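Plevham Small Kitchen Set — README

Last touched in October. Maintained by Marloes Mulder, with corrections from anyone who cares enough to send them.

What is in here

Notes and photos on the objects that live on or near a countertop: baskets, strainers, small ovens, lids that fit nothing. There are 3,529 photos in 16 folders, one folder per type of object. The folder called "other" is the largest. We are working on that.

The set began as a shopping list for the shared kitchen at Langlois and grew when people couldn't agree on what a colander was. The argument takes up most of the notes file, and you can skip it with no loss.

Files

photos/ — sorted by object
notes.txt — one line per object, sometimes a paragraph if Marloes was annoyed
names.csv — what each thing is called, and what people call it anyway
skekadlow/ — the older batch, kept separate until somebody fixes the spelling

The Skekadlow batch uses "bowl" for nearly everything rounder than a cutting board. Around 600 photos are affected. Don't merge it with the main folders unless you have a free weekend and low expectations.

How things are named

Use the plain word first, then the color, then the shape: basket, green, oval. No brand names, no "cute," no "the good one." If an object has holes in it, say so in the holes column. If you can't tell whether the holes go all the way through, write "holes, unsure" and move on with your life.

Baskets and strainers share a folder. They used to have one each, and the same green thing kept turning up in both. An object goes in under whatever name it was first given, and the second name goes in the alias column. Hukier, our naming script, reads both columns and complains about neither, so check your own spelling.

Lids are filed apart from pots. I know.

Known problems

13 entries have a color and no object. One says only "beige."
Ovens are sometimes listed under "appliance" and sometimes under "oven."
Pale green, mint and sage are all in use. Pale green is preferred.

Sample entry

basket, pale green, oval; holes: yes, dense grid; rim: raised; alias: colander, strainer

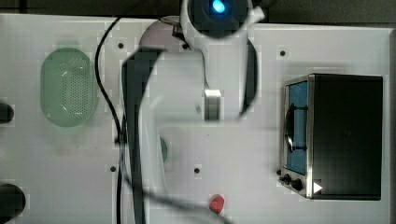

Jeanine Lambrechts: I would swap the name and the alias on this one. If it has that many holes I'm rinsing grapes in it, and I don't rinse grapes in a basket. Also, could "rim" be optional? I've been leaving it blank for the flat trays and the script fills in "rim: rim."

Rim is optional as of Monday. The name stays until the notes file reaches a verdict, so bring a sandwich.

Use and credit

Free to use for whatever you like. Credit the Plevham Small Kitchen Set, and send corrections one object at a time.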